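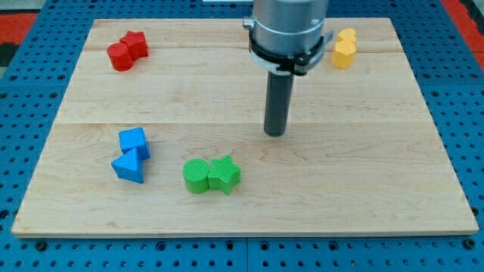
Kedir Ejigu says a cutting board should be oiled once a month no matter what. I used to say the same. After a long stretch of selling boards at the Skelness market I've changed my mind on the schedule, so a few posts on it.

Gonzalo Marín
June
Filed under: Kitchen, Wood care

A calendar doesn't know how much you cook. A board that gets washed three times a day dries out in two weeks. One that comes out for bread on the weekend can go a whole season. Put a few drops of water on it. If they bead up, leave it alone. If they soak in and leave a dark spot, oil it.

Food grade mineral oil is what I use. It's cheap, it doesn't go bad, and the drugstore has it. Olive oil and the other cooking oils turn sticky and start to smell. I have had boards brought back to me for this and the only fix is a lot of sanding.

How much: more than you think the first time, less after that. A new maple board of mine takes three coats over three days. Wipe off what's left standing the next morning. After that a tablespoon or so does both sides.

Do both sides. And the edges, and the end grain most of all. People oil the top, leave the bottom dry, and then ask why the board rocks on the counter.

Sanding. If the grain feels fuzzy after washing, go over it with 200 grit, wipe with a damp cloth, let it dry overnight, go over it again. I start at 100 only when there are deep knife marks. Always with the grain.

Someone asked about glued boards and whether the seams open up. Mine haven't, with one exception, and that one had been through the dishwasher. Hand wash, rinse, stand it on edge to dry — don't lay it flat on a wet counter.

Onion smell: coarse salt and half a lemon, rub, wait ten minutes, rinse. It helps with garlic too, a bit less. Fish I do on a separate board and I'd suggest you do the same.

Board wax is optional. I mix one part beeswax to four parts mineral oil by weight, melted in a jar in a pan of water. Around 119 grams of oil fills the small tins I buy. It makes the water bead longer but it won't rescue a dry board, so oil first.

Kedir answered that his monthly habit has kept one board going since his kids were small. Fine by me. Too much oil is only messy, and he cooks every day anyway.

Walnut and cherry get the same treatment. Bamboo I don't work with, so ask someone else. I'll do knife handles next — same oil, smaller rag.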